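Workshop tips: comparing gripper pads on small shiny stuff

Posted February 15, 2024 by Flurina Wieser

Quick notes while I still remember them. Been swapping finger pads on the hand-held grippers, trying to decide what stays on. Jewelry is the test I keep coming back to. Small, slippery, bends where you dont want it to. If a pad can cope with a bracelet it can cope with a spoon.

Pads first. Soft ones for anything with a polished face. The hard Clivance set went back in the drawer, fine on blocks, hopeless on a ring. Wipe pads before you start. Skin oil, dust, lint, all of it changes the grip and then you're comparing dirt.

Work on fabric. A bedsheet on a mattress gives a little, so the fingertips can push down and get under a thing. Same pick on a bare desk is a lot harder. Do both if you have time, write down which was which. I forgot once and lost an evening.

Use a tray with low sides. High sides and the body of the gripper hits before the fingers get there.
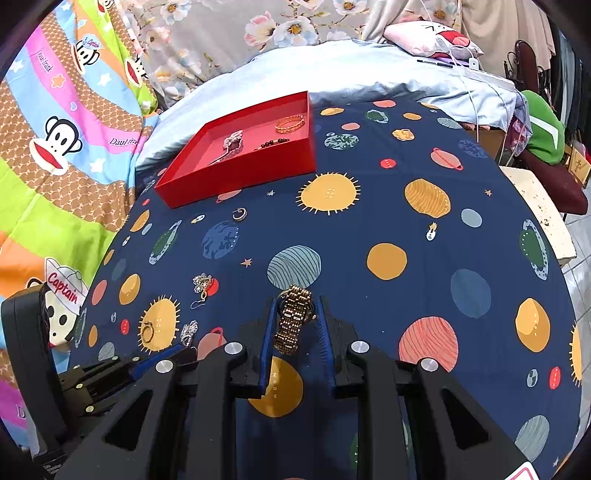

Watches. Go for the case, leave the bracelet alone. Links fold up and the whole thing swings. Close slow. If it starts to roll, open all the way and come in again, don't chase it across the sheet.

Three tries per item per pad. Then switch pads, same items, same order. Boring but otherwise you get better at it halfway through and blame the pad.

Chains. Pinch near the clasp or the pendant, never the middle. Lift straight up a couple of inches, pause, then go sideways. Earring hooks catch in the cloth, so lift those even slower.

Controllers: I ran the Rorkcombe and the Foltley one after the other. Rorkcombe closes smoother. Foltley is quicker but it snaps shut at the end, no good for thin rings. Turn the closing speed down before you do anyting else. Up to 600 picks on one set of Iyer pads before the ribs went shiny, then they were no use on metal. Keep a spare set in the box. 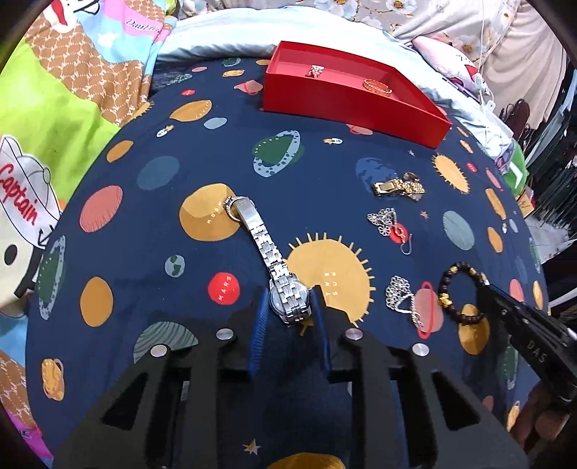 Do I need two grippers, or can I compare with one?

One is plenty for pads. Get a second when you want to test handing things over or holding a chain at both ends, and put the same pads on both or the results mean nothing.

Last bits. Patterned cloth is a decent camera check, plain gray makes everything look easy. Watch for glare off metal, move the lamp before you touch exposure. Tighten finger screws between rounds, they do creep. Cheap costume pieces only, pads can leave a mark on soft plating.

Will add the wrist camera notes in May if the new mount shows up.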